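Pallow Robotics Club: progress report to the Grodska small grants fund, end of term two

To: Sabine Pfeiffer, grants officer
From: Flor Huamán, club lead

Sorry this is short, we break up at noon and I want it with you before then. Full receipts in the folder Friederike sent over in March.

Where we are

Grant was 4000, paid in two halves. Spent so far: the arm hire, the gripper, wrist camera, two second-hand laptops, shelving and crates for the practice shop. Left over: 1093, most of it meant for travel to the final and a spare set of finger pads. No overspend on any line. Cables came in dearer than planned, shelving cheaper, so it evens out.

The project hasn't changed since the first report. Students teach the arm (they call it Tiko, it stuck) to pick groceries off a shelf and out of crates for the Rissanen schools challenge. We have 3 teams, mixed years. Each team drives the arm by hand for a set of runs, saves the camera footage and arm positions, then trains on its own runs and swaps with the others.

What went well

Picking from open shelf is fine now for boxes and tins. The teams write up their own runs without being chased, mostly. Snežana Georgiev took over the safety briefing and redid the floor markings, and every new student now does the briefing before touching the controls. Team B's log book is the best of the lot and I've asked the other two to copy the layout.

What didn't

Crates are harder. The arm comes in too fast over the side and by the time the students look at the footage the shelf and the crate are just streaks. Gripper itself stays sharp because it moves with the camera, so you can see the finger perfectly well and nothing it is meant to be reaching for. Training on that sort of footage is a waste of an afternoon, and we wasted several.
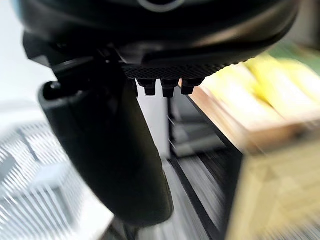
Wrist camera view, arm moving near the wooden crate. Yellow items inside are badly blurred.

Two fixes being tried. First is a speed limit on the last part of the approach, written by team A, works on shelf runs, not tested properly on crates yet. Second is simply throwing out blurred stretches before training. Team C are sorting by eye at the moment wich is slow. Rosemarie Wunderlich has offered an evening to show them how to score blur automatically and we'll take her up on it.

We also lost two sessions to a fault on the emergency stop. Replaced under the hire agreement, no cost to the grant.

Attendance

Good up to the exams, then a dip as expected. The younger ones kept coming. We want to hold the places of the older students untill May and see who returns.

Next term

Crate runs redone with the speed limit on, all teams
Blur scoring in place before any more training
Practice round with the full challenge shopping list
Book transport for the final

Asks

Can we move the unspent cable money into finger pads? Small amount, Friederike has the figure. And could someone confirm if the second site visit is still on, the students would like to run a demo and need a bit of warning to set up.

Flor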